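Vunedow cookery evenings open their doors in Wirnberg this June

Neighbours in Wirnberg will soon be able to learn to bake bread, pickle beetroot and stretch a bag of lentils into a week of suppers, as the Vunedow cookery evenings begin a first full season in June.

The evenings grew out of a single soup night run last winter by Mateja Stojanovska and her aunt Viorica. Word got round, the pot got bigger, and by spring there was a waiting list. The new season has 15 evenings, each with room for 25 people, and every one ends with everybody sitting down to eat what they have made.

"I still can't quite believe how many people want to spend an evening chopping onions with us," said Mateja Stojanovska, who leads the programme. "We've had students who had never boiled an egg next to grandmothers who corrected my dumplings – and they were right about the dumplings!"

The opening month is given over to bread and soups. After that come preserves, a fortnight of vegetable dishes from the allotments at Stenel, and a baking evening with Špela Kneževič, whose walnut roll sold out in minutes at the spring fair.

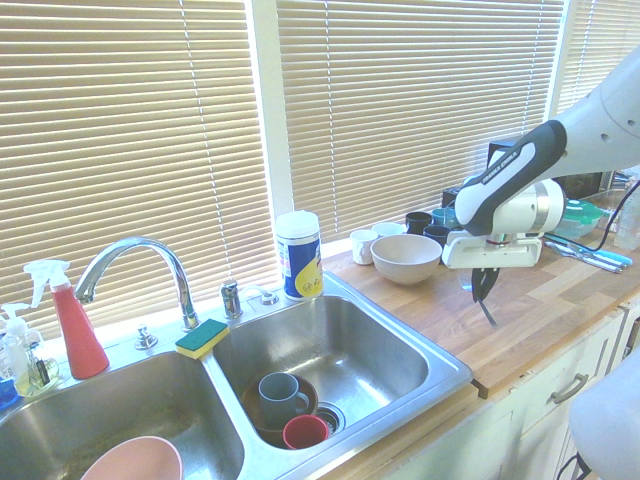
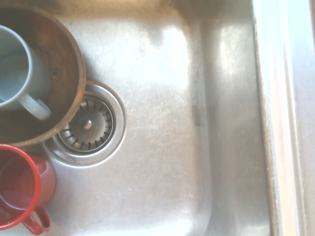
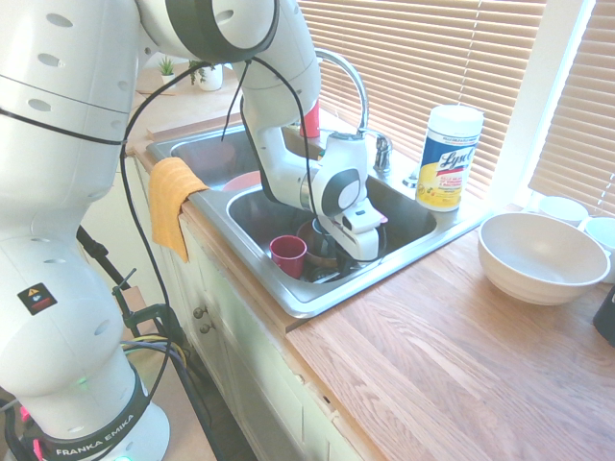 Stainless steel sinks, ready for the Vunedow season.

Each evening starts at 6.30pm and finishes by 9pm. A place costs 5 euros, ingredients included, and under-16s come free with an adult. Aprons are provided, but please bring a box with a lid for leftovers. Recipes will be handed out on paper at the end, with space for scribbles.

Lyimo, the greengrocer on the market square, is giving 30 crates of fruit and vegetables over the season. "Ankica in our shop has already asked for the plum jam evening off so she can go," said owner Mirsad Tomić. "I'd like to go too, so we may have to shut early."

Places can be booked at the Lyimo counter during shop hours. Anyone with a family recipe they would love to teach is warmly invited to leave a note there for Mateja – the autumn list is still wide open, and she is especially keen to hear from people who make their own noodles.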